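Fewer examples, better looked after

When a team tells me its robot is not learning, the next sentence is nearly always a request for more demonstrations. I have made that request myself. At Predholm we asked for 4,000 recordings of kitchen tasks, got them, and trained a policy that was slightly worse than the one built on the first 2,000. I think the habit of asking for more is costing people a great deal of time, and I want to argue for spending that time differently.

Our second batch was collected in a hurry. The first had been done by two operators, Elif Naz Coşkun and Sinan Bilgin, who sat next to each other and argued about how each task should be performed. They agreed on which side to approach an object from and when an attempt should be thrown away. By the second batch we had seven operators working in shifts, and the instructions were a page long. Some people pushed the cupboard door shut with the back of the hand and some pulled it by the handle. Some waited for a second before closing the gripper. All of these are reasonable ways to do the job, but a model trained to copy all of them, with no way to tell which one it is meant to be copying, will often do something in between, and something in between is a hand that stops halfway to the door.

The same thing happens in simulation, where people expect it least. Simulated kitchens are cheap to reset and nobody has to mop the floor, so the temptation is to leave the generator running overnight and count what is there in the morning. A great many of those episodes are near copies of one another. The object moves a few centimetres along the worktop, the wall changes colour, and the arm makes the same movement it made before. 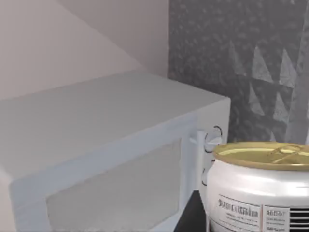
Gerasimos Rallis, who ran our simulation work, used to sit down each month with 40 episodes drawn at random and watch them from start to finish, including the views that are dull to watch. It took him most of an afternoon. He kept a plain text file of what he found: objects that had settled into the worktop, a camera view in which the target was hidden for half the task, language labels that said "left" when the reset had swapped the layout. None of these faults showed up in our success counts, because the success check only looked at where the object ended up.

I would make that afternoon compulsory for anyone who trains on the data. Most of the engineers I have worked with had never watched more than a handful of the episodes they were training on. They looked at loss curves and at the final evaluation. When the evaluation was bad they changed the network, and when that failed they asked for more data from the people who had made the first lot.

There is a fair argument on the other side. Jawad Bangash, who went from our team to Stirnotari, puts it to me whenever we meet. He says that large mixed collections wash out the faults of any single operator, that careful curation does not scale, and that every hour spent watching recordings is an hour in which no recordings are made. For a company with a hundred stations he may be right. I have never worked in one, and I suspect most people reading this have not either. With 2 stations and a budget that runs to February, you will not reach the size at which the noise cancels.

He is also right that it is possible to be too tidy. Our first batch had almost no recoveries in it. Elif and Sinan were skilled and rarely fumbled, and when they did fumble they deleted the attempt, as they had been told to. The policy we trained on it was smooth until its first mistake and had no idea what to do next. We later asked them to keep the attempts where the grip slipped and they had to go back for the object. Those recordings look untidy in a replay and they were worth more to us than anything else we gathered that year.

So I am not asking for perfect examples. I am asking that somebody decides what the examples are for before the collecting starts, writes it down in more than a page, and goes back to check. If an operator finds a better way to do the task, change the instructions for everyone and mark the date in the log. Keep the old recordings under a separate label.

Pay the operators properly too, and ask them what they think is wrong. Sinan had told us about the door handle problem weeks before we found it in the results. It was in the comments field of his shift form, which we were not reading.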